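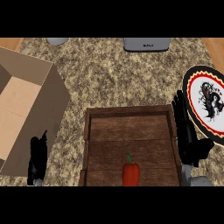
Equipment plan: where the second-half money goes

The automation group has finished its request for the coming budget round, and most of it is unexciting. The two-arm cell at Ludgate stays as it is. We looked at replacing the grippers and decided against it, as the current pair handles the items on our list and the spares are already on the shelf.

What we do want is more simulator time. Sorting jobs like the pepper, tray and box layout are now set up in simulation before anyone books the real cell, and we are running short of capacity. The request covers 2000 extra compute hours from Gustier. Last year we bought 562 and had used them all by February.

The second line is a service contract for both arms. Oltberg quoted for a visit every six months, Costello for one visit a year with parts billed separately. Costello is cheaper on paper, but one wrist repair would wipe out the difference. We have asked for Oltberg.

The third line is small stuff – trays, boxes, plates, produce and other items to handle. This used to come out of petty cash and was never tracked. We went through the receipts and found 279 separate purchases, many of them duplicates. From now on there will be one order each quarter, with a shared list that any team can add to.

Left out this time: a third arm, a wider bench and new floor covering for the cell. The arm may come back next year if the Ludgate lease is renewed. The bench depends on the arm.

Teams that need something not covered here have 21 days to send it in. Please include a quote, the delivery time and the floor space needed. Requests without a quote will be held over to the next round.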